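Bernadette Mac Giolla
January 23, 2020

Okay friends, settle in, because I promised I'd tell you why we lost most of last week at Sisura and it's a longer story than I can fit in one post. Short version: a cable. Long version follows -- go get your tea.

2/ We teach our arm by hand. One of us moves a controller, the arm copies, and after enough tries we have something to learn from. It's lovely when it works and I could happily do it all day.

3/ Then on run 51 the arm twitched. Just a little hop sideways, maybe a finger's width, and it carried on as if it had done nothing wrong. I thought I'd sneezed or something. I hit the stop anyway and we wrote it down.

4/ Run 52, fine. Run 53, fine. You can guess how the rest of the afternoon went.

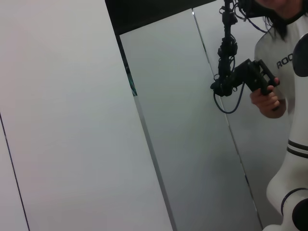
Hand on the controller, with the arm in the foreground.

5/ My first theory was the software, and I was so sure of it that I spent two days reading logs. The only thing in there was error 2111, which our notes describe as "position jump, see Heinonen." So I wrote to Heinonen, who used to have my job and now lives up in Jitotdale, and who very kindly called me back during dinner.

6/ "Wiggle the cables," he said. That was the whole call, apart from a nice chat about his dog.

7/ So we wiggled the cables. The one feeding the controller had a tired connector, and if you bent it just so, the reading jumped and the arm went chasing after it. Every hop we'd logged came with the wrist turned far over. I felt pretty silly about those two days!

8/ Please don't skip this one if you do similar work: a small hop is still a fault. We now stop at the first twitch, back everyone away, and check the connectors before the arm gets power again. I also turned the speed limit down to 50 percent until the new cable from Bresetti is in.

9/ It ships Monday, they tell me. If any of you have a strain relief you love for a cable that gets bent all day long, my replies are open and I'll read every one.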